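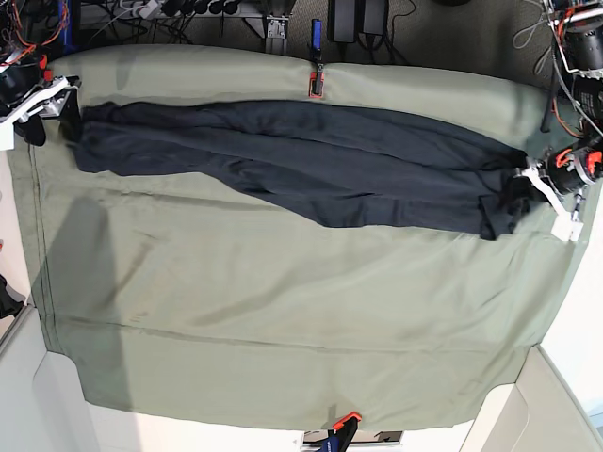 Oda Engström wanted to know who had signed rule 8. She wanted it before the kettle boiled, she said, and she said it from the doorway with her coat still on.

I had. Eleven at night, in December, with the Derkero people on the phone wanting the whole book by morning. So yes. My initials, my pen.

"Read it out," she said.

I read it out. No hand goes near the cloth while either arm holds a garment. Stop first, then reach.

"And the old one?"

The old one said slow first, then reach. Slow. One word. They'd worked under slow for years at Midtbø, where the arms are older and the people are older too, and not a finger lost. That was their argument. It was in the letter, the letter was in her hand, bit crumpled.

"They say you've cost them 16 seconds a fold."

"A stop's a stop."

"They say 16 seconds, times everything."

She sat. Coat still on. Through the glass the two arms had something navy between them, one end each, over the green. Folds all down it. I've watched that a thousand times and I still hold my breath when both ends are gripped. Daft. It's a bit of fabric.

"Why stop?" she said. "Not for the book. For me."

So I told her about Brolto.

Brolto was before her time. Small place, low roof, tea towels mostly. I was there to write up their clamps, nothing grand. Whether the clamps were checked at the start of each shift, and who ticked the sheet. A lad called me over to see a crease. He wanted to show me how he got rid of it. The arms were on slow. He leaned in and smoothed it with the flat of his hand, lovely, like you'd do a bedspread. And the cloth went tight.

That was all. It went tight under his hand and his sleeve went with it. Slow, yes, dead slow. He had time to look at me. He had time to say oh.

"Was he hurt?"

"Bruise. Lost a button."

"A bruise," said Oda. "You've rewritten it for a button."

"He had time to say oh and he didnt have time to get out. That's what I wrote down. I've still got the page."

She didn't answer that. Poured the tea, forgot the milk, drank it black and pulled a face.

There were 191 comments on the draft. I'd read them all by then, most of them twice. Dremus wanted a footnote about gloves. Somebody wanted clamp spelled out as clamping device, all the way through. Somebody wanted to know if a sleeve counted as a hand, and I'd gone hot reading it, becuase it was the right question and I hadn't put it in. Midtbø's was the longest. Polite, cross, good points. Page four was about their night crew, who are two people, and what 16 seconds does to two people at four in the morning. Hurry makes hands quick. Quick hands skip the stop button. I couldn't wave that away.

"They've got you there," said Oda.

"I know they have."

"So what do you do?"

"Keep the stop. Move the button."

She looked up.

"It's on the post," I said. "At theirs. You have to turn round for it. Turn round, press, turn back, reach. Put it at the table edge where your hip is. Knee bar, anything. Then it's what, two seconds? Three?"

"You'd have to write that in."

"I'd have to write that in."

"Tonight?"

Ten past six. The bus was gone anyway. I got the draft up and found 8 and sat there with the cursor going. Hand, or any part of the clothing. Took out any part. Put it back. Oda came round behind and read over my shoulder, which I can't stand, and she knows.

"Within reach of the person reaching," she said. "Without turning."

I typed it. It looked thin. They always do when they're new, one line, no history on them. Midtbø would want to know how far reach was and I'd have to give them a number, and for the number I'd have to go up there with a tape and stand where the night crew stands.

"Four in the morning," I said.

"I'll drive," said Oda, and went to find the milk.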